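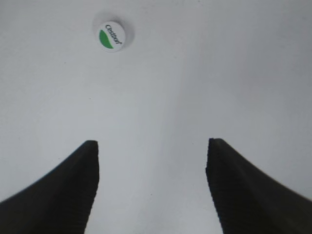 Preguntas frecuentes sobre la recogida de tapones

¿Qué tapones me aceptas?
Casi todos los de plástico: agua, leche, zumos, detergente... Los de metal y los corchos no me sirven, ¡lo siento!

¿Los lavo antes?
Un aclarado rápido me vale. Los de leche, por favor, con un poco más de cariño (en mayo el cuarto de los sacos huele que alimenta).

¿Tengo que separarlos por colores?
Qué va, los mezclo todos en el mismo saco.

¿Dónde los dejo?
En la papelería Zúñiga, hasta las ocho de la tarde, o en mi portal si me avisas antes.

¿Cuánto lleváis recogido?
1.536 kilos desde que empecé, y casi 300 son solo de este curso :)

¿Y quién se los lleva?
Rainer Rathjen, con la furgoneta de Natetero, cuando junto 21 sacos. Si un día ves el rincón lleno, guárdalos en casa hasta que pase.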